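帽子スタンド整理データセット データカード

名称: Priltetti 帽子・スタンド整理セット
管理: Edith Valderrama
注釈基準: Esi Baidoo
版: 2

概要

本データセットは、卓上で帽子類を扱う作業を記録したものである。対象はつば付きの布製帽子、帽子用の木製スタンド、および卓上の浅い容器とする。小売店の陳列台や家庭の玄関まわりで行われる帽子の整理を想定し、物品の形状と重なり方を中心に注釈を付与した。収録は約23の作業単位からなり、各単位に静止画と作業記録が対応する。

ディレクトリ構成

elix/ 卓上全体の静止画
amissah/ 近接の静止画
madar/ 注釈ファイルおよび語彙表
README 本文書

elixとamissahの間で画像の時刻は同期していない。同一の作業単位に属する画像であっても、並び順を時間順とみなさないこと。両者の対応は作業単位の番号のみで取る。

物品

スタンドは木製で、丸みのあるドーム状の頭部、短い挽物の軸、幅の広い円形の台座からなる。色は蜂蜜色に近い茶で、木目が確認できる。台座の中央、軸の取り付け部の周囲には一段高い輪がある。語彙表では頭部をcap、軸をspindle、台座をbaseと表記する。帽子そのものを指す語はhatに統一し、capは帽子の意味では用いない。

容器は黄色のプラスチック製トレーで、縁は低い。語彙表ではtrayとし、boxおよびbinは使用しない。トレーの内側と外側の判定は縁の上端を境界とし、縁に接触しているだけの物品は外側として扱う。

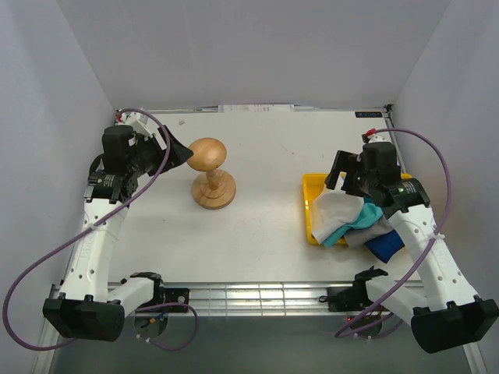
注釈の方針

1. スタンドは頭部、軸、台座の3部位に分けて領域を付与する。他の物で隠れた部位は推定で補わず、見えている範囲のみを囲む。

2. つばは帽子本体と別の領域とする。本体が画像に含まれない場合も、つば単独で登録してよい。その際、hat_idは空欄とする。

3. 重なりは上下関係を対で記述する。直接の接触が確認できない場合は関係をunknownとし、近接しているという理由だけで「上」「下」を付けない。

4. 色は基本色名で記録し、同一の布で色が連続的に変化する場合は主たる色と副次的な色を併記する。陰による暗部は別の色として数えない。

近接画像における布の扱い

つばが重なった状態では、領域の境界が最も不安定になる。特に同系色のつばが隣り合う場合、作業者間で境界線の位置に差が生じやすい。Esi Baidooの基準では、外周の輪郭を先に確定し、次に内側の縫い目を参照して面の向きを決める。縫い目は領域の境界としない。

具体例として、上に青、そのすぐ下に青緑、さらに外側に白のつばが重なる配置がある。青いつばには平行な縫い目が並び、先端に近づくほど間隔が詰まる。青緑のつばは青の外周に沿う細い帯として見え、右下に向かって幅が狭くなる。このような帯状の領域は、

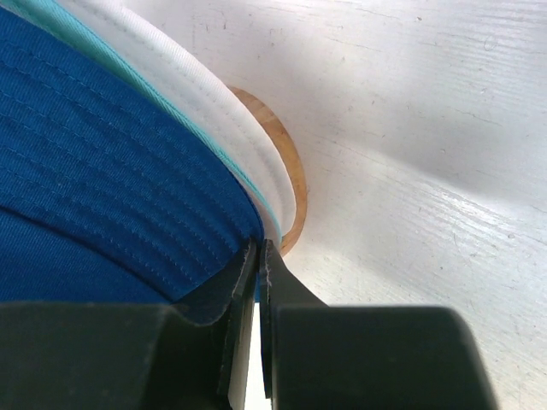

幅が狭い部分も省略せず、見える限り連続した一つの領域として登録する。途中で完全に隠れた場合に限り2つに分割し、同じbrim_idを与える。青の面にある暗い曲線は縫い合わせか折り目かを判別できないため、属性はseam_or_creaseとする。綾織の織目は素材属性の判断にのみ用い、繊維の種類は記録しない。

布の下に見える木製の部材は、全体形状が確認できなければwood_partとする。丸みがあることのみを根拠にスタンドの部位名を与えてはならない。

既知の制約

・帽子の寸法、重量、製造元の情報は含まない。
・色の較正は行っていない。画像間で色値を直接比較する用途には適さない。
・つばの硬さに関する注釈は試行段階であり、madar/内の該当列は欠損が多い。
・旧版ではcapが帽子とスタンド頭部の両方に使われていた。旧版の注釈を併用する場合は、語彙表の変換欄を参照すること。

変更履歴

版2: つばを独立した領域に変更。seam_or_creaseを追加。4月の点検で見つかったトレー境界の判定誤りを修正。
版1: 初版。

問い合わせ

注釈の誤りは、作業単位の番号と画像名を添えてEdith Valderramaまで連絡のこと。語彙の追加提案はEsi Baidooが受け付ける。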